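Search this notebook Enter keywords Go

November — Isosero project, drawer task, bedroom set

Picked up where Nkrumah left off. Wrist camera remounted, four screws, hand-eye calibration rerun. Residual is lower than last time but the yaw term still drifts after a long session. Logged under Kemora/calib, old file kept.

Target for the competition entry is 200 drawer episodes, open and close, split evenly. The nightstand is the awkward one. The drawer front is curved, so the approach angle that worked on the MacLeish cabinet puts one finger on the panel before the other. Tadeusz wants the approach axis computed from the rim of the round top. I would sooner fit the drawer front directly, but his version is less code and we can test it first.

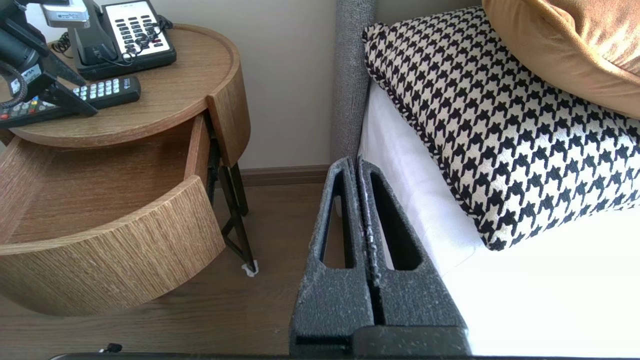 Timeout per episode is now 15 s. At the old value the arm sat in recovery and filled the log with nothing useful. Starting poses are drawn from a wider box, including some on the bed side, to see whether the policy can find the drawer when it is well off to the left of the view.

Open points:
- White sheet pushes the auto exposure down. Lock exposure before the next batch.
- Phone and remote stay on the nightstand top for all runs. Do not tidy.
- Closing force limit not set. Ask Tadeusz what he used at Sonberg.
- Nkrumah to check that episode numbering does not restart after a crash — it did twice in the last set.

Next: closing runs, same start box, seed 4.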